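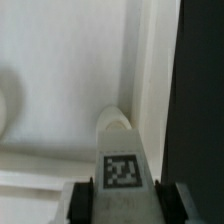 Saadet Uysal told us to stop worrying about the arm and think about the shelf instead, as most of the trouble starts with the shelf. Anything pushed right into a corner has a wall on two sides of it, she went on, and then where are your fingers supposed to go?

I had never once thought about that, and I've now thought about it every day since Wednesday. I picked a mug out of the back of the cupboard this morning and caught myself tilting it away from the wall with one fingertip before getting hold of it properly. Try telling a machine to do that!

So, the Jallbridge open day. It happens every June and I'd missed it twice, once through work and once through getting on the wrong bus. This time I took the afternoon off, got there far too early and sat on the steps with a cheese roll until they let us in at 2. The place used to be a carpet warehouse and it still has the big sliding doors, which they leave open, so you get swifts screaming overhead while somebody is trying to explain calibration.

The thing I'd gone for was the Kumholm demonstration. Kumholm is their picking project, and the idea is household stuff on ordinary shelves, nothing laid out neatly for the robot's benefit. You stand behind a rope and watch the arm on one side and a screen on the other, and the screen shows you what the little camera down at the gripper can see. I loved that screen. From behind the rope it all looks smooth and a bit grand, and then you look up and from the gripper's side it's all wall and shelf edge and blurry white shapes — white things against white walls, with hardly anything for the eye to settle on. There's a black-and-white square marker printed on the gripper itself, sitting between the two black fingers, and I kept using it to get my bearings.

They let it run while people wandered in and out. Some picks went well. On one it came in at a bad angle, stopped, backed off and just waited, and the whole rope line leaned forward together. A small boy next to me said "go on" very quietly. It did go on, and got it, and we clapped, which I think embarrassed the staff a bit.

Saadet said they had done 139 picks the day before as a rehearsal and she'd sat through every one. I asked what she looks for and she said mostly the moment just before the fingers close. Then somebody wanted to know if it could do eggs and I lost my place in the queue for questions.

I also had a look at the Stiner room (conveyors, very loud, lovely people) and a talk called Ugwu, which I'd assumed was someone's surname and was the name of their planning software. The talk was down for half an hour and ran to more than 60 minutes, and I'd have stayed for another. Tea was free. Biscuits had gone by the time I found them.

If you go next year, do the picking first, before the school groups arrive, and stand at the screen end of the rope. I've still got a page of notes on shelf heights to type up, and I want to ask my brother-in-law about the fingertip thing, as he fits kitchens.

6 comments
Share this post

We use cookies to remember your settings and count visits. Accept | Manage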